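Trernville Evening Classes
Looking After Household Appliances
Notes for session 2: the upright freezer

Welcome back, everyone, and thank you for all the stories about frosted-up drawers. I have tried to put down what we talked about so that you needn't rely on your own scribbles (mine were dreadful too).

Most of us have a manual defrost freezer at home, and I do think they are lovely, quiet, simple machines. What they ask in return is a bit of your time, usually twice a year. Don't wait until the drawers stick. Once the ice on the shelves is about 8 mm thick the motor is running longer than it should, and you are paying for that.

Switch off at the wall, pack the food into cool bags with a blanket over the top, and leave the door wide open with old towels along the bottom. A bowl of hot water on the middle shelf helps it along. Please, please keep knives and screwdrivers away from the ice, however tempting it gets! 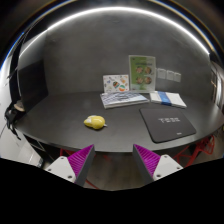

How long should the freezer run before the food goes back in?

Give it 2 hours if the food has stayed properly hard, and longer in a warm kitchen. A thermometer on the top shelf will tell you more than the dial does, and you are looking for minus 18.

Now, door seals, which we rather rushed at the end. Wipe them with warm water and a drop of washing-up liquid, getting right into the folds, and dry them well. Then shut a strip of paper in the door and give it a gentle tug. If it slides out easily, try the same thing in a few other spots before you go ordering a new seal, as sometimes the cabinet only wants levelling.

For next time, please look for the rating plate on your own freezer and copy down the model number and the climate class. On the Tundero it is behind the bottom drawer, and on the older Baluyot uprights it is round the back, so do get someone to help you move it.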